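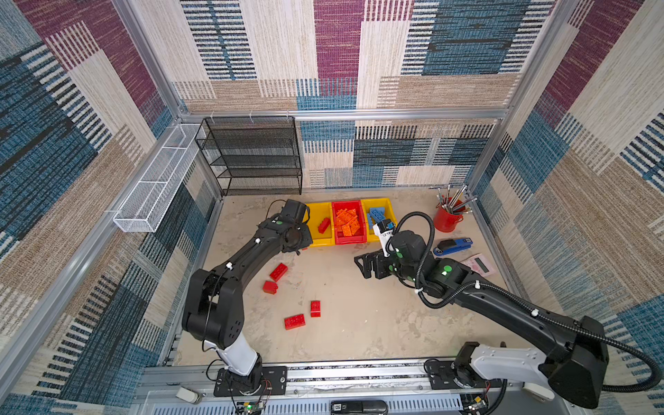
*Fig. 4. A mesh shelf up high, a hanging basket, and bins on the floor. In Getent, each kind of storage gets its own location type.*

## 4. Setting up locations and running your first count

The quick-start card says Getent can be "ready before your coffee cools." Plan on an afternoon. The program installs fast enough, but naming your locations takes time, and a bad set of names is hard to fix later.

You need:

- Getent installed and opened at least once (Section 2)
- A label printer, or a pen and blank stickers
- A rough sketch of the room
- A second person for the count, if you can get one

### 4.1 Create the room

1. Open **Places** and choose **New room**.
2. Type a short name. Use what people already call the room out loud. "Back room" works better than "Storage Facility B" if nobody says the second one.
3. Leave **Auto-suggest layout** turned off.
4. Choose **Save**. The room appears in the left column with no locations in it.

> **Note:** Auto-suggest guesses a layout from the size of the room. We tried it on a long closet and got an aisle plan with a loading area. If you turned it on by mistake, delete the room and start over. Clearing the suggestions one by one takes longer.

### 4.2 Add locations

Getent offers four location types: **Shelf**, **Hanging**, **Bin**, and **Floor**. The type controls which fields you see during a count. It has no effect on reports, whatever the help screen says.

1. Select the room and choose **Add location**.
2. Pick a type. For a unit with several tiers, pick **Shelf** and enter the number of tiers. Getent makes one location per tier, numbered from the bottom up.
3. Give the location a code of up to 11 characters. Longer codes are accepted on this screen and then chopped on the printed label.
4. Enter a height if the location is out of easy reach. The count sheet will group these together so you only get the step stool out once.
5. Repeat until every spot on your sketch has a code.

Name locations for where they are. A bin called RED-PAINT is fine until someone puts brushes in it. LEFT-1 stays true for longer.

> **Caution:** Don't reuse the code of a deleted location. Getent keeps the old history and attaches it to the new location without a warning. The release notes have called this "under review" for the last three versions.

### 4.3 Print and place the labels

Getent is sold alongside Flilley label stock, and the print screen defaults to it. Plain labels of the same size print just as well in our experience. The Flilley sheets peel more cleanly from painted metal, and that may or may not be worth the price to you.

1. Go to **Places > Labels** and select the room.
2. Under **Stock**, choose your label size. One sheet holds 14 labels at the standard size.
3. Print a single sheet first. Hold it over a blank label sheet against a window and check that the text sits inside the cut lines.
4. If the text is off, change **Top offset** in small steps and print again. Ignore **Smart align**. It changes the left margin too, and you will be chasing both.
5. Print the rest.
6. Wipe each surface, let it dry, and press the label down firmly.

Labels don't stick to wire or mesh. Fold the label over a piece of card, punch a hole in it, and hang it with string. The manual for the Flilley stock says to "wrap securely around the wire," and ours were on the floor by the next morning.

### 4.4 Enter your items

You can type items in by hand or import a list.

**By hand:** Choose **Items > New**, type a name, choose a unit, and assign a location. Skip the optional fields for now. There are plenty of them, and most feed a report you may never open.

**By import:**

1. Save your list as a CSV file with the columns *name*, *unit*, and *location*, in that order.
2. Choose **Items > Import** and select the file.
3. Look over the preview screen. Check any name that contains an accent. Our supplier Grigaitė came through with a question mark for the last letter until we saved the file again as UTF-8.
4. Choose **Import**.

> **Note:** The import stops at 600 rows and reports success. If your list is longer, split it into separate files and check the item total after each one.

### 4.5 Run the first count

Stop all deliveries and borrowing while you count. Getent has a "live count" mode that claims to handle items moving in and out. It handles them if every person logs every move at the moment it happens, and we have yet to work with people like that.

1. Choose **Counts > New** and select the room.
2. Turn on **Hide expected amount**. With the expected number on the screen, people tend to find that number.
3. Print the count sheet, or open it on a phone.
4. Work through one location at a time. One person counts aloud and the other writes.
5. Enter a zero for anything missing. A blank is treated as "not checked," and last month's amount carries over.
6. Choose **Close count**. You can't reopen it, so look for blanks first.

### 4.6 Reading the result

After the count closes, Getent shows a list of differences and a large colored number called **Pustedness**. The help screen describes Pustedness as "a measure of overall stock confidence" and says a healthy room scores above 80. It doesn't say how the score is worked out. We have seen it go up after deleting items that were sitting on the shelf in plain view, so we don't suggest making any decision with it.

Use the list of differences. Sort by **Gap**, biggest first, and recheck the top few by hand before correcting anything. Large gaps on a first count are usually unit mistakes, such as boxes entered as single pieces.

To fix a unit:

1. Open the item and choose **Edit unit**.
2. Select **From this count forward**. The other choice, **All history**, rewrites closed counts.
3. Save, then run a short count on that item alone.

To hide the Pustedness number, go to **Settings > Home screen** and clear the box marked **Insights**. It comes back after each update and has to be cleared again.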